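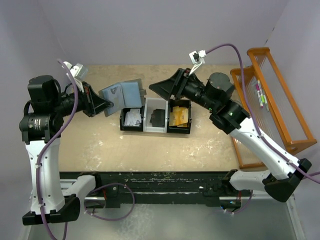 Looking After Printed T-Shirts

A printed tee usually gives out at the print long before it gives out at the seams. Most of the damage happens in the wash and the dryer, and most of it can be avoided. These tips are for ordinary cotton and cotton-blend shirts. If the care label says something different, go with the label.

Know what kind of print you have

Run a fingertip over the design. A water-based print feels like part of the cloth. A thicker plastisol print sits on top and feels slightly rubbery. A heat-pressed vinyl design has a clear edge you can catch with a nail. Water-based prints fade, thick prints crack and vinyl lifts at the corners, so the weak spot is different for each one.

Before the first wash

Wash a new dark shirt by itself or with other darks. Red and navy shirts can give off color for several washes, so keep them away from anything pale for a while. Hold off on the first wash for three days if the shirt was printed to order. Lahcen Belkadi, who prints shirts for Kudalar, gives that advice to every customer, and I've followed it for years.

Washing

Turn the shirt inside out. Close any zippers in the same load, and keep jeans and towels out of it. Use cold water and a gentle cycle. Liquid detergent is better than powder in cold water, where powder can leave white streaks on black cotton. Use a little less than the cap suggests for a small load.

Skip the fabric softener. It leaves a coating on the cloth and can loosen vinyl. Skip chlorine bleach too, even on white shirts, unless the design is plain black and you don't mind taking a chance.

Stains

Work from the back of the cloth where you can. For food or grease on the plain part of the shirt, rub in a drop of dish soap, leave it for ten minutes and rinse cold. For sweat marks under the arms, mix baking soda and water to a paste, spread it on, leave it for an hour and wash as usual. If the stain is on the print itself, dab with a damp cloth and mild soap. Don't scrub and don't use nail polish remover, which dissolves some inks.

Drying

Hang the shirt inside out, out of direct sun. I hang mine from the hem so the clip marks don't show at the shoulders. Heavy cotton is better laid flat on a rack, where it can't stretch lengthwise. If you have to use the dryer, use low heat and take the shirt out while it is still slightly damp at the collar.

Ironing

Iron inside out on medium, no steam over the design. If a vinyl corner has started to lift, lay a sheet of baking parchment over it and press straight down with a warm iron for ten seconds. Let it cool before you peel the paper back. Sometimes this holds for a year and sometimes for two washes.

Folding and storing

Fold with the design on the outside and the crease to either side of it. Sharp folds through a thick print turn into cracks over a winter. Rolled shirts are fine in a drawer as long as they aren't jammed in. I keep 79 shirts in a Dedholm dresser - 74 after the last clear-out - and the ones at the bottom of a deep stack always came out worst, so now no stack is higher than 6.

For shirts you want to keep but don't wear, use a cotton bag or an old pillowcase. Plastic bins are all right in a dry closet but not in a basement. Put a sheet of plain white paper over thick prints so they don't stick to each other in hot weather.

When the print is past saving

Cut out the design with a wide margin and stitch it to a tote or a cushion cover. Iron-on backing from the fabric store makes it easier to sew. The rest of the shirt makes good polishing cloths - cut off the seams first, as they scratch.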